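Laying a tray: how much room does a small meal need?

Project report, September 6, 2018

I picked trays for my project as the canteen at Flondgate was about to order new ones and I'd got fed up with my bowl sliding into my cup every lunchtime. So I borrowed a big green tray, found some white crockery and spent an afternoon laying it out in different ways (more fun than it sounds!).
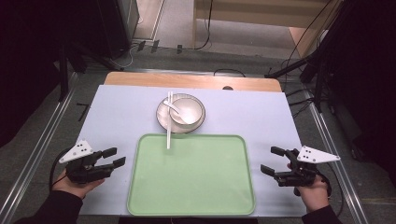
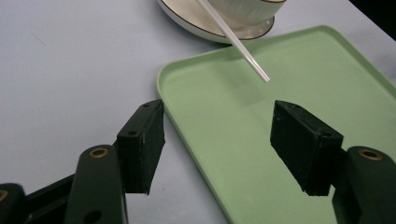 Both pictures: the green tray on the white table, with the bowl setting in the first and the cup and saucer in the second.

I started with the bowl on its plate, spoon in the bowl, chopsticks over to the left. I like chopsticks on the left even though I'm right-handed, and my notes say I changed my mind about that twice. The cup was fussier. A saucer eats up loads of space for one drink, and a straw sticks out so far that you have to plan for it as well, or your sleeve catches it.

Each layout got 5 minutes and a mark out of 20 for how easy it was to reach everything. The bowl setting got 15, which I was pleased with. The cup did worse, mainly down to me wanting the handle on the wrong side.

I also asked in the Destport shop about tray sizes, but they only stock one and it's smaller than mine. If I did this again I'd try a tray with a taller rim, and I'd weigh everything first. I want to have another go in November with proper soup in the bowl, and a towel handy.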